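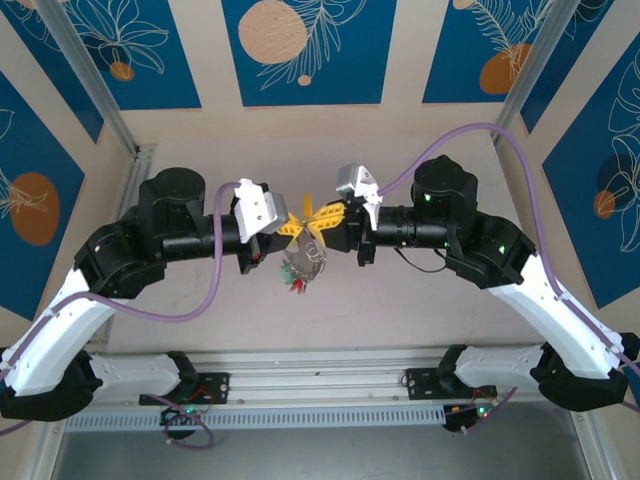
사진 1. 양팔 교대 자세. 노란 부분 밑으로 열쇠고리 늘어져 있음. 케이블은 양쪽 다 연보라.

양팔 셀 점검표 (Hulme 2호 셀) / 교대 전 점검 + 코멘트
2025년 6월 30일 | 글쓴이: Hulme 셀 담당
검색어를 입력하세요 검색 상세검색

급하게 씀. 빈칸은 다음 사람이 채울 것. 양식은 Dronunholm 쪽 거 그대로 가져와서 항목 이름 좀 안 맞음. 관리번호 3071.

0. 시작 전
[V] 비상정지 눌러보고 해제. 양팔 다 서보 꺼지는지
[V] 문 인터록
[V] 직전 교대 로그 확인. 경고 한 건, 오른팔 손목 통신. 재부팅 후 없음
[ ] 예비 퓨즈. 서랍에 없음, 누가 가져갔는지 적어주세요

1. 베이스/레일
[V] 알루미늄 레일 볼트. 손으로 흔들어서 유격 없음
[V] 검정 마운팅 플레이트, 좌우 모두. 왼쪽 뒤 볼트 마킹선이 살짝 어긋나 있어서 다시 조이고 선 새로 그음
[V] 레일 앞 통풍 슬롯 먼지. 에어건 말고 진공으로. 에어건 쓰면 기판 쪽으로 다 들어감
[ ] 레일 수평. 수평계 Fletlow에 가 있음. 돌아오면

2. 기판/배선
[V] 플레이트 밑 기판 LED 들어옴. 색은 매뉴얼 표랑 대조할 것, 외워서 하지 말것
[V] 기판 커넥터 눌러서 확인. 빨간 선 피복 이상 무
[△] 연보라 케이블. 오른쪽이 모터 위로 크게 돌아감. 지금은 안 걸리는데 팔 접을 때 여유가 별로 없음. 클립 하나 더 달면 될듯. 클립 주문함
[V] 왼쪽 케이블 루프 꺾임 없음
[V] 모터 발열. 10분 돌리고 측정 44도. 기준 안쪽

3. 관절
[V] 어깨, 팔꿈치 저속 왕복. 소리 이상 없음
[V] 원점 복귀 양팔
[△] 오른팔 손목 회전 90도에서 약간 떨림. 게인 안 건드렸음. 다음 점검때 다시 보고 그대로면 손목 유닛 빼서 확인
[V] 링크 나사 풀림 없음. 토크렌치로 안 하고 육각으로만 했음, 정식은 11월 정기점검에서

4. 손가락 패드
노란 폼 패드, 칸 뚫린 거. 찢어짐은 칸 모서리부터 봐야 됨. 뾰족한 끝 삼각 구멍 쪽도.

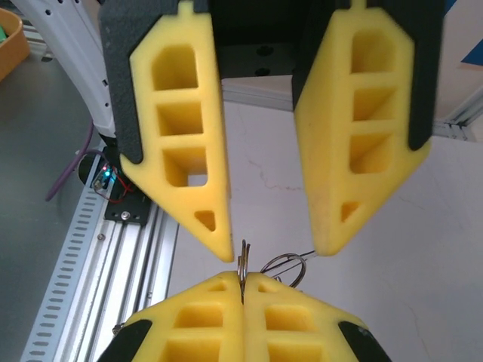

사진 2. 손목 카메라 화면. 아래 그리퍼가 고리 물고 있고 위쪽 손가락은 벌린 상태.

[V] 패드 끝 마모. 양쪽 그리퍼 손전등 비춰서 봄. 교체 아직
[V] 브래킷에서 패드 들뜸 없음. 당겨봄
[V] 닫힘 위치에서 좌우 패드 맞닿는 선. 세로로 쭉 맞아야 함. 한쪽만 먼저 닿으면 영점부터 다시
[V] 열림 폭 명령값대로
[△] 고리 물림 시험. 얇은 금속은 옆면으로 물면 폼에 자국 남음. 시험 끝나면 바로 빼놓기, 물린 채 전원 내리지 마세요
[V] 패드 사용 횟수 600회. 카운터 리셋 안 함, 교체할 때만 리셋

5. 손목 카메라
[V] 렌즈 닦음
[V] 양쪽 손가락 끝이 화면 위에 다 들어오는지
[△] 오른쪽 손가락이 좀 흐리게 나옴. 초점인지 거리인지 모르겠음. 고정 카메라 화면이랑 같이 봐야함
[V] 본체 나사 (그리퍼 몸통 앞면)
[ ] 캘리브레이션 판 촬영. 시간 없어서 못함

6. 인클로저
[V] 기둥 브래킷
[V] 벽 패널 들뜸. 잎사귀 무늬 패널 모서리는 눌러보기
[V] 바닥에 떨어진 나사/고리 없음. 시험용 열쇠고리는 끝나고 Tandcombe 상자로

판정: 조건부 사용. △ 항목은 속도 제한 걸고 돌릴 것. 케이블 클립 오면 2번 다시 체크.

댓글 4

야간조
수평계 Fletlow에서 받아왔습니다. 서랍 맨 아래. 레일은 제가 내일 볼게요

라인끝자리
손목 떨림 저도 봤어요. 느리게 돌리면 안 나고 중간 속도에서만 나던데요. 유닛 빼기 전에 케이블 당기는지 먼저 보시는게

Hulme 셀 담당
ㄴ 네 그것도 같이 볼게요. 클립 달고 나서 다시 재겠음

dron_7
양식 새 버전에는 카메라 항목이 앞으로 갔습니다. 그리고 패드 횟수 칸은 그리퍼별로 따로 적게 바뀌었어요. 합쳐서 적으면 반려됩니다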